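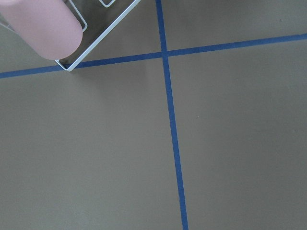
Puesto de Clodano: cinta azul sobre la superficie y escurridor blanco.

Visitamos el laboratorio de Reduveo el 2022-08-09. El equipo graba demostraciones por control remoto para tareas de cocina - tostada, huevo, bandeja - y las guarda a 60 Hz. Cada serie consta de 100 repeticiones. 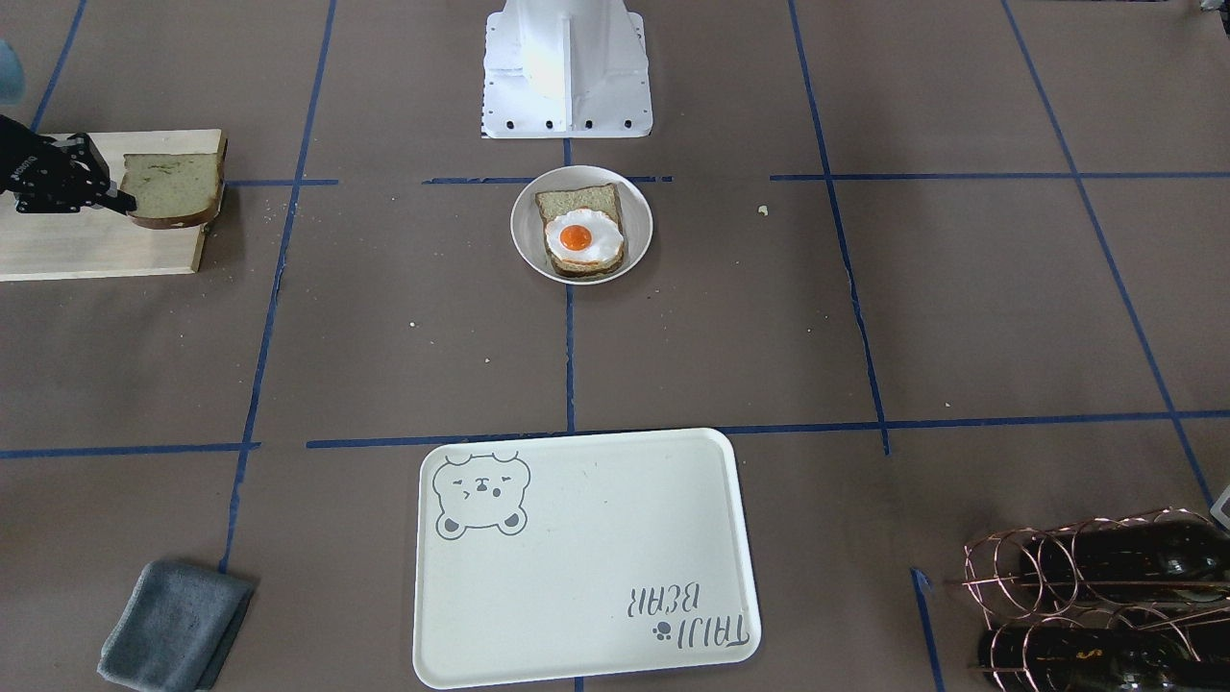 El conjunto suma 412 episodios desde abril. Las tomas fallidas se etiquetan aparte y no entran en el entrenamiento.

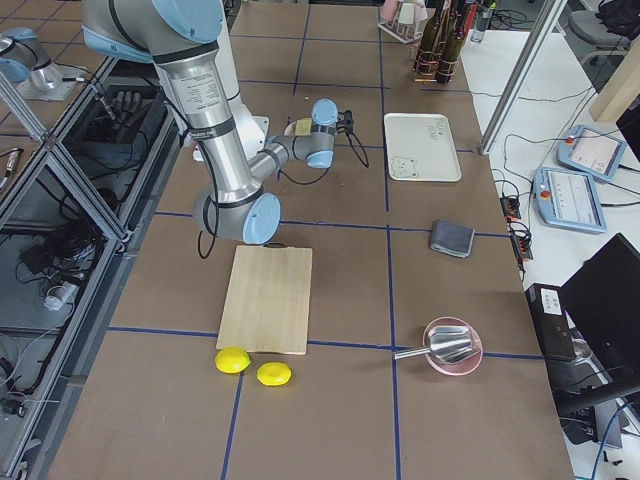

¿Se puede enseñar también guiando el brazo a mano?
Solo en trayectorias lentas; para la pinza prefieren el mando.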